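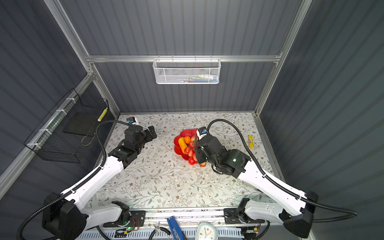
La Oficina de Consumo de Danilberg ha abierto el plazo de inscripción para la segunda edición de su programa de orden y almacenamiento en el hogar, dirigido a personas que viven en pisos de superficie reducida. La iniciativa, que se desarrollará desde septiembre en los centros cívicos de la ciudad, ofrece formación gratuita sobre el uso de paredes, rincones y huecos bajo escalera para guardar objetos de uso diario. Entre las soluciones que se tratarán figuran las cestas de malla metálica colgadas de una barra, como la blanca, larga y poco profunda, que deja ver a través de la rejilla los tubos y frascos de colores que contiene. La inscripción podrá realizarse de forma presencial en cualquiera de los centros participantes o mediante el formulario disponible en la sede electrónica.

Tiempo de lectura: 3 minutos

El programa responde a los resultados de la encuesta sobre condiciones de habitabilidad realizada en el barrio de Harju, en la que participaron casi 3.000 hogares. Una parte significativa de los encuestados señaló la falta de espacio de almacenamiento como la principal dificultad de su vivienda, por delante del ruido y de la ventilación. La cuestión afecta sobre todo a los edificios más antiguos del barrio, cuyos pisos carecen en muchos casos de trastero y de armarios empotrados.

La programación comprende 29 talleres, impartidos en horario de mañana y de tarde. Cada sesión tendrá una duración de dos horas y combinará una exposición inicial con una parte práctica, en la que los asistentes trabajarán a partir del plano de su propia vivienda. Se recomienda acudir con las medidas básicas de la estancia que se desee reorganizar, incluida la altura del techo y la posición de puertas, ventanas y radiadores. Quienes no dispongan de plano podrán utilizar las plantillas cuadriculadas que se facilitarán en el aula.
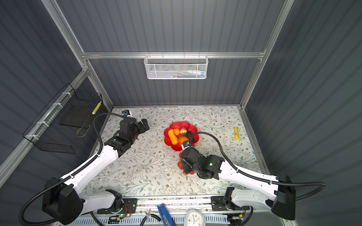

Los contenidos se han ordenado según el grado de intervención que requiere cada solución, con especial atención a las personas que residen en régimen de alquiler y no pueden perforar los tabiques. Un módulo específico abordará las fijaciones desmontables y los límites de peso que deben respetarse en cada caso. Se estudiarán sistemas de raíl con accesorios intercambiables y también sujeciones sencillas – una cesta de rejilla negra puede quedar unida a un perfil de aluminio con tres bridas blancas – que permiten retirar el conjunto al finalizar el contrato. Los formadores explicarán asimismo cómo comprobar el estado del soporte antes de añadir carga y con qué frecuencia conviene revisarlo.

La empresa Stostosis, adjudicataria del servicio, aportará el personal docente y el material de prácticas. El seguimiento posterior corresponderá a la asociación vecinal Helis, que mantendrá en su local de Harju un punto de consulta abierto hasta las 19.00 horas. En dicho punto se prestarán también herramientas manuales a las personas que hayan completado al menos un taller, previa presentación del justificante de asistencia.

El Ayuntamiento ha previsto además 200 plazas para visitas de asesoramiento a domicilio, reservadas a personas mayores de 65 años o con movilidad reducida. En estas visitas se revisará la distribución de la cocina, el baño y las zonas de paso, con el fin de situar al alcance de la mano los objetos de uso frecuente,

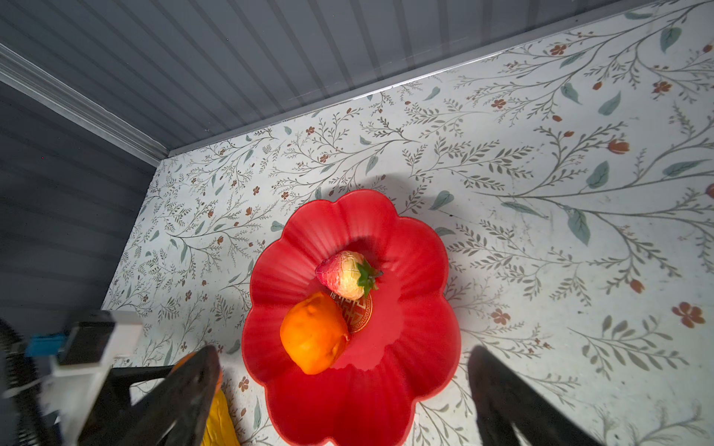
despejar los recorridos habituales dentro de la vivienda y evitar el recurso a taburetes o escaleras. El informe resultante se entregará por escrito a la persona solicitante y no supondrá compromiso alguno de compra ni de obra.

Las plazas de los talleres se asignarán por orden de inscripción. Cuando la demanda supere la oferta, se constituirá una lista de espera por centro y se dará preferencia a los solicitantes que no participaron en la edición anterior. Las visitas a domicilio se concederán previa valoración de los servicios sociales municipales. El calendario completo y la relación de centros cívicos pueden consultarse en el tablón de anuncios de la Oficina de Consumo.

Contacto | © Ayuntamiento de Danilberg. Todos los derechos reservados | Volver arriba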